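Bench notebook, Flultville workshop
Sunday, late entry. Block sorting, release height and planner timeouts

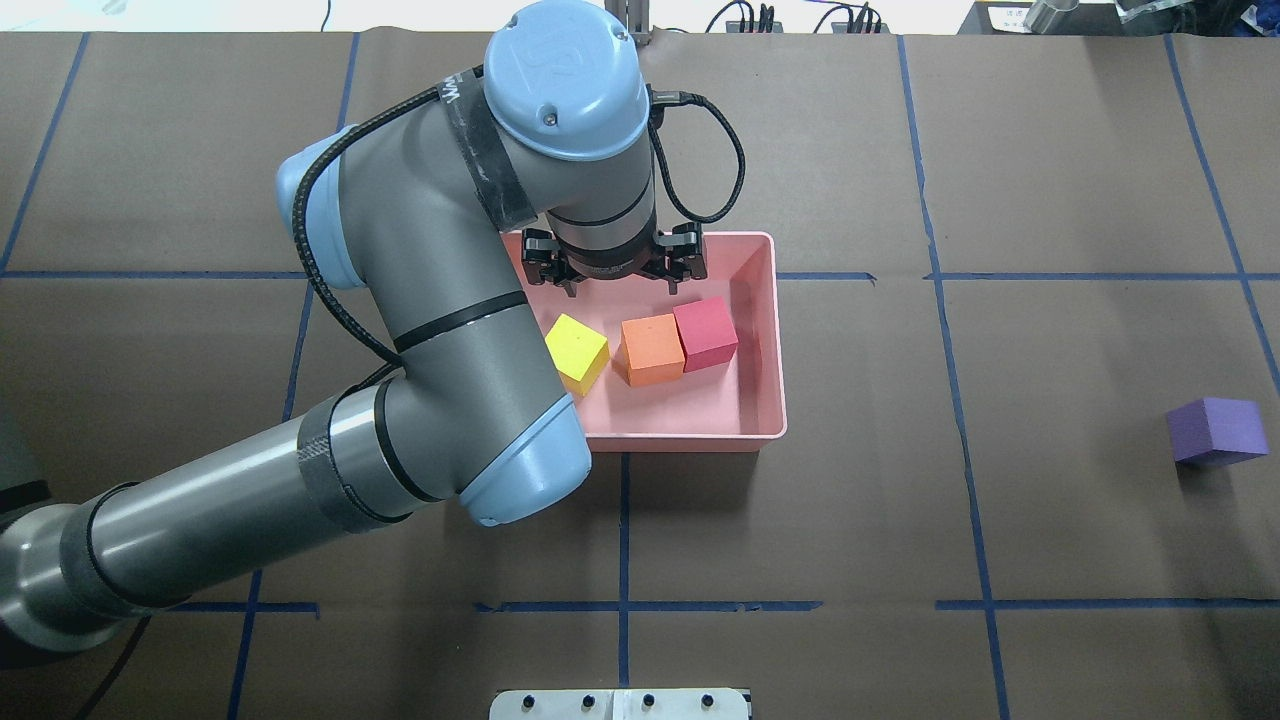 Picked up from Vaughn's note about the arm stalling on the fourth or fifth block of a run. His guess was the grasp detector. I went through the logs from the last session and the detector is fine: it returns a pose every time and the poses are sensible. The stall comes later, between the release and the retreat move.

What happens is this. After opening, the task node asks for a straight-line retreat. The collision model still has the block attached to the gripper, so the planner sees a block sitting inside the bin wall and refuses to move. It retries until the timeout, then falls through to the joint-space planner, which finds a path about one time in three and a very ugly one when it does. The detach message is being sent. It goes out on the same tick as the retreat request and loses the race.

Fix, for now: the retreat request waits for the scene version number to go up before it is sent. Two lines in the task node and a small change in the scene server so that it reports the version at all. Kowalczyk's old branch did something similar with a fixed sleep, which I have taken out.

Ran it in simulation first, then on the bench. 80 cycles on the bench, 2 failures. Neither was a retreat stall. One was a missed pick on a block close to the edge of the reachable area, where the wrist solution flips. The other was a dropped connection to the gripper driver, logged as error 2029, which Jaron has seen before on the Serville machine. He thinks it is the driver giving up on a late reply. Not chased yet.

Release height. Still set as one constant above the bin floor. It works with a nearly empty bin and gets worse as blocks build up, as the next block lands on the ones already there and rolls. I would like to read the height from the depth image under the gripper just before descent. The arm hides part of the bin from the head camera in the place pose, so the reading has to be taken earlier, at the hover point, and kept. Rosalind says the bin mask is already published by the perception node and I only need to subscribe. To check.

Calibration. Hand-eye residual has crept up again. The grid on the table is good enough for putting blocks back in the same cells between runs, but please don't use the tape edges as a reference for anything metric. Some of the ends are torn and the long strips are not straight. Use the printed board.

Cable. Added a keep-out volume for the wrist loop, modelled as a fat cylinder on the connector side. It costs some reach when the wrist is rotated fully. A smaller shape might do, but the loop moves and I have not measured how far.

To do:
- merge the scene version change once Vaughn has read it
- log the planner's reason for refusal, at present we only log the timeout
- depth reading at hover
- penalty on wrist flips near the edge cells
- ask Jaron for the driver trace

Parameters are in the usual place, file name ends in retreat_wait. The old set is kept next to it.

Print this entry | E-mail this entry

Comments

Vaughn Mercado: Read it, fine by me. Can the wait have an upper limit? If the scene server dies we would sit there for ever.

Rosalind Blackwood: The mask is in the camera frame, the base-frame version was dropped in December. You will need to transform it yourself.

Jaron: Trace is on the share. The late reply always follows a full open command, so try opening to a set width.

Vaughn Mercado: Limit added, merged.

Flultville workshop notebook | Contact: Rosalind Blackwood | Back to top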